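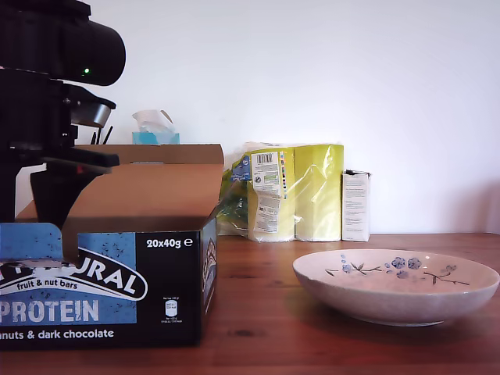
4. Filling the snack shelf from retail boxes

Use this section for bars and other wrapped snacks that arrive in a printed cardboard box. Loose items are covered in section 3.

1. Read the count and weight on the front panel. A box marked 20x40g holds 20 bars of 40 g each.
2. Write the count on the Mindwood shelf card, then add the month — August, for example.
3. Open the top of the box fully. Leave the front panel in place so the name and flavor can be read from the aisle.
4. Set the box on the lower shelf with the printed front facing out.
5. Move bars from any older box to the front of the new one.
6. Flatten the older box and put it in the paper bin.

NOTE: Bars with nuts or chocolate go on the shelf with the allergen label. Do not mix them with the nut-free stock.

CAUTION: Do not stack open boxes. The top box can crush the bars below.

Shelf cards are checked every Thursday. Order new cards as part no. 2448 from Sunita Hutchins at the Floltton store room.

Print this page | E-mail this page

Related items
Labeling the Bandara drawer unit
Storing drinks and cartons
Cleaning the Amon shelf liners
Shelf card refills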